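Projects > Shared Workshop > Holline Gripper > Data Card

Holline Cloth Handling Set: README

Release of 16 June 2026. Maintained by the Roreo Workshop.
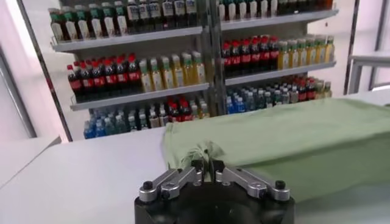 The Holline gripper is a two-finger end effector designed and assembled by members of the Roreo Workshop, and this data set records its use on household fabrics. It is intended for persons building similar hardware at home or in a shared shop who require sample recordings before committing to a finger design. Each finger is a linkage of angled metal plates joined by small hinges and pins, with a black round knob at its outer end holding the plates to the base. The wrist camera keeps both fingertips in view together with the working surface, so that a corner of fabric at the mouth of the gripper, such as the fringed corner of the sage-green cloth, may be labeled from the wrist view alone. The bottles on the shelves behind the table are background and carry no labels.

Summary

Name: Holline Cloth Handling Set
Task: approach, grasp and lift of a single cloth by one corner
Recordings offered: 3088
Recordings recommended for training: 3000
Recordings held for checking: 88
View: wrist camera, color
Status: open for use under the workshop terms

Hardware

The fingers were cut from aluminum plate on the workshop band saw and finished by hand. The first set, designated Cornorau, used longer plates and flexed at the middle joint when closing on folded fabric. The plates were shortened in May and the joint pins replaced with a closer fit. All recordings in this release were made with the shortened plates. Files from the Cornorau fingers are not included and will not be published.

The knobs are to be tightened by hand only. Members reproducing the design should check them at the start of every session and again after every 100 grasps. A loose knob allows one finger to lead the other, and the resulting recordings are difficult to separate from the good ones afterward.

Collection procedure

1. The cloth is placed on the table by the operator. It may be flat, folded or bunched.
2. The arm is moved to the start position and the recording is opened.
3. The operator guides the gripper to a corner of the cloth by means of the hand controller.
4. The gripper is closed and the arm is raised.
5. The recording is closed when the cloth has cleared the table or when the attempt is abandoned.

Abandoned attempts are retained and marked. Users who want successful lifts only should filter on the result field.

File layout

Each recording has its own folder, named by a running number. The folder contains the video, a table of joint positions, and a short text file giving the cloth type, the starting arrangement and the result. Joint positions are given in degrees for 6 joints. Finger opening is given in millimeters and is stored separately. Times are measured in seconds from the opening of the recording.

Known limitations

Pale fabrics on the white table give weak edges under strong light, and automatic outlines of the cloth should be reviewed by hand. Loose threads are labeled as part of the cloth in the later folders but were left out in the earlier ones. A correction is planned. The set contains no recordings of two cloths at once.

Finger opening was calibrated with a Tóth gauge borrowed from the metal shop. Readings below two millimeters should be treated as closed.

Terms of use

The files may be copied, altered and shared for study, teaching or personal building. Published work should name the Roreo Workshop and the release used. The workshop accepts no responsibility for damage or injury arising from hardware built to these plans.

Corrections should be submitted in writing through the workshop office with the folder number of each affected recording.

6 comments | 100 shares

Contact | © Roreo Workshop | Back to top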